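Section 6. Carved-frame sofa and pleated curtains: placement, fitting and routine care

Garnado Sitting Room Series. Revised Aug 29, 2016.

6.1 Scope

This section covers placing the sofa, hanging and dressing the curtains behind it, setting out the cushions, and keeping the frame and fabric in fair condition afterward. Delivery and unpacking are dealt with in Section 2. Replacement fabric panels are ordered through Le Goff and are not covered in this manual.

Read 6.2 to 6.4 in full before moving any piece. The curtains are hung first and the sofa goes in second. Reversing the order means leaning over the carved crest to reach the track.

6.2 Clearances

Distance between the rear of the sofa frame and the curtain face: 16 cm minimum.

Clear passage in front of the seat: 70 cm minimum. If a coffee table or side table stands in front, measure from the table edge nearest the walking route.

Distance from any heater or heating vent: 900 mm minimum. Carved joints dry out and open if this distance is reduced over a heating season.

Note: The 16 cm is measured from the rearmost point of the frame. On models with a scrolled crest this is usually the crest and seldom the legs.

6.3 Hanging the curtains

1. Fit the track or pole level and tighten all brackets.

2. Hang both curtains and draw them fully closed.

3. Check the hem. Floor-length curtains should just touch the floor or clear it by no more than 6 mm.

4. Starting at the outer edge, run each pleat between thumb and finger from the heading down to hip height. Work toward the centre.

5. Tie the folds loosely with soft cotton tape at three heights and leave for two days.

6. Remove the tape. Do not iron the pleats once the curtains are hanging.

Caution: Do not stand on the sofa arms, the seat or the plant pot to reach the heading. Use a step stool.

6.4 Placing the sofa

1. Clear the floor and vacuum it, including the strip along the baseboard.

2. Stick a felt pad under each leg. Use the Nillex 6 pads supplied. Thinner pads may be used on carpet.

3. Lift the sofa with one person at each end, holding the lower seat rail. Never lift by the carved crest or by the scrollwork.

4. Lower all the legs together. Do not drag the sofa into its final position.

5. Check the rear clearance at both ends. A long frame set down in one movement is often out of parallel with the wall.

6. Sit at each end in turn. If the frame rocks, add a second pad under the short leg only.

Caution: On a chaise-style frame the weight is uneven from one end to the other. The stronger person takes the heavier end.

6.5 Cushions and nearby items

1. Stand the cushions against the back, one to the left and one to the right, with the carved crest left showing above them.

2. Turn patterned cushions so that the print runs the same way on both.

3. Keep potted plants clear of the curtain hem. Water them with a saucer in place and empty the saucer afterward.

4. Polished tabletops near a window should be turned or shifted twice a year to even out fading.

Sofa, curtains and tabletop in position:

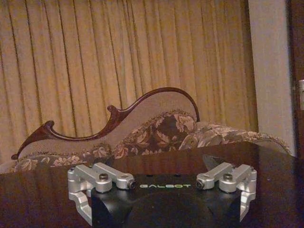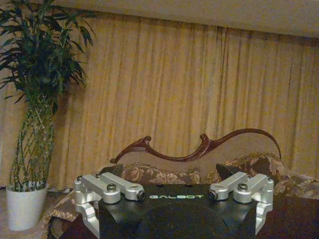
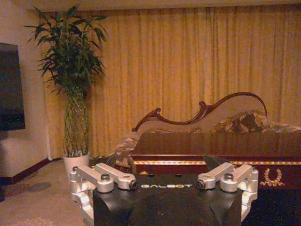 According to Anatole Royer, the two-day tie in step 5 of 6.3 is too short for a heavy lined curtain. He leaves the tape on for a full week, and moves the middle tie down a hand's width on the third day so it doesn't leave a mark. He would also put the sofa in only after the tape is off: "You brush past the folds with the frame and you're back where you started."

The two-day figure stands for unlined and light lined curtains. For heavy lined curtains, one week is acceptable.

6.6 Routine care

Weekly

1. Dust the carving with a dry, soft brush. Work out of the hollows and toward the vacuum nozzle, held clear of the wood.

2. Vacuum the upholstery with the fabric attachment on low suction.

3. Wipe polished tabletops with a dry microfibre cloth. Lift objects to dust beneath them; do not slide them.

Monthly

1. Vacuum the curtains from the heading down, using the brush attachment.

2. Swap the left and right cushions.

3. Check the felt pads. Replace any pad that has picked up grit.

Yearly, in November or before the heating is first turned on

1. Apply Zokico furniture wax to the carved frame, thinly, with a lint-free cloth. Mask the fabric edge with paper first.

2. Leave for 16 minutes and buff. Use a clean shoe brush in the scrolls.

3. Inspect the joints at the crest and arms. A hairline gap can be left alone. A gap that takes the edge of a sheet of paper should be reglued by a furniture repairer.

Caution: Do not use silicone spray on the frame. It prevents later wax coats from taking and will mark the fabric.

6.7 Spills

Blot at once with a white cloth, working from the outer edge inward. Do not rub. Test any cleaner on the underside of the seat fabric and allow it to dry before judging the colour. Grease marks on the curtains should be left for a dry cleaner.

6.8 Faults

Pleats lean to one side: track not level, or hooks skipped. Rehang and repeat 6.3 from step 4.

Hem lifts at one end: check the bracket at that end before altering the hem.

Frame creaks when sat on: check the pads first, then the seat rail screws. Tighten by hand only.

White bloom on the polish: moisture. Allow to dry for a day, then buff. If the bloom remains, see Section 9.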